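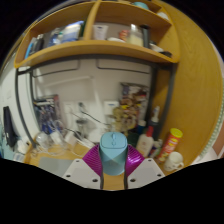 Section 4. Fitting the Grip Pads and First Grip Check

4.1 Scope

This section applies to the Nurari hand-held gripper, as assembled at home or in the Gramwood shared workshop from the Protach parts kit. It covers the fitting of the ribbed pads to the finger plates, the adjustment of the fingers, and the first grip check on a household object. Builders are expected to have completed Section 3 (Stem and Slide) before starting. Wiring of the camera is covered in Section 5.

This revision was prepared by Edith Bedoya and checked by Jinfeng Bai. It replaces the loose sheets issued in October.

4.2 Parts and tools

Left finger plate, gray, printed
Right finger plate, gray, printed
Ribbed pads, magenta, one pair
Pad screws, short, with washers
Hex key and small flat file (not supplied)
Soft brush
Kitchen scale, for step 10

Pads are printed in flexible filament. Plates are printed in rigid filament. Do not substitute one for the other. A rigid pad will slip on smooth plastic and may mark it.

4.3 Preparing the plates

1. Inspect both finger plates under a bright light. Reject any plate with a crack running into a screw hole.

2. Remove leftover support material from the screw holes with the flat file. Do not enlarge the holes. If a screw will not enter, brush out the hole and try again before filing further.

3. Place the plates on the bench with their inner faces toward each other. The plates are mirror images and cannot be exchanged. The letter L or R is molded on the rear face of each.

Note: Plates from the first Yin print run carry no letter. Lay these against the outline drawing in Appendix B to tell left from right.

4.4 Fitting the pads

4. Hold the first pad against the inner face of the left plate with the ribs facing the opposite finger.

5. Start all screws by hand, two turns each. Tighten them in rotation, a quarter turn at a time, until the washers stop moving. The pad should sit flat along its full length.

6. Repeat for the right plate.

Caution: Do not overtighten. The screws bite directly into printed plastic, and a stripped hole means a new plate. Power drivers are not to be used for this step.

7. Close the fingers slowly by hand. The pads should meet along their inner edges at the same moment. If one end meets first, loosen the screws on that side by half a turn, press the pad into line, and tighten again.

4.5 First grip check

The first check is made on a desk, with the gripper held by hand and no motor connected. Choose an object that is light, closed, and free of sharp edges. A computer mouse is well suited to the purpose, as it combines a curved shell with a narrow end. Switch off a wireless mouse before the check. Do not use glass, open containers, or anything holding liquid.

8. Set the mouse on end between the pads, with the scroll wheel uppermost. Close the fingers until both pads press against the shell.

9. Raise the gripper a short distance above the desk and hold it still for 21 seconds. Look for slow rotation of the object and for any gap opening between a pad and its plate. 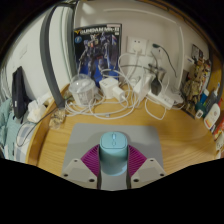
Figure 4-1. Mouse held upright between the ribbed pads, over the mouse pad.

10. Lower the object, open the fingers, and weigh the object on the kitchen scale. Record the weight on the log sheet with the result.

11. Repeat steps 8 and 9 until four holds in succession have been completed without rotation. Record any failed hold and begin the count again.

Caution: Keep fingers, sleeves, and hair clear of the slide while the gripper is closing. Move charging cables away from the area in which the gripper will be raised and lowered. A cable caught between the pads can pull a charger or power strip off the desk.

4.6 If the object slips

Rotation about the pads: the pads are meeting at one end only. Return to step 7.

Downward slip with both pads in contact: clean the ribs with a damp cloth, allow them to dry, and repeat the check. Skin oil and dust are the usual cause.

Pad lifts from the plate: a washer is missing or a hole is stripped. Remove the pad and inspect. Do not glue the pad in place.

Note: Els Dewulf has cycled one set of pads 1,445 times at the Gramwood bench. Wear showed first on the ribs nearest the fingertip. Builders who see flattened ribs there should replace both pads together, including the one that still looks sound.

4.7 Records

Enter the serial number of the slide, the print date of both plates, and all hold results on Form 64. Builders working at home may send a scan of the form to Yufang Su. Forms completed in the workshop go in the tray beside the printer cabinet.

A gripper without a completed form may not be connected to a motor on workshop premises. Questions about replacement pads should be directed to Yufang Lei.

Revision date: January 23, 2025

Continue to Section 5, Camera Mount and Cable Routing.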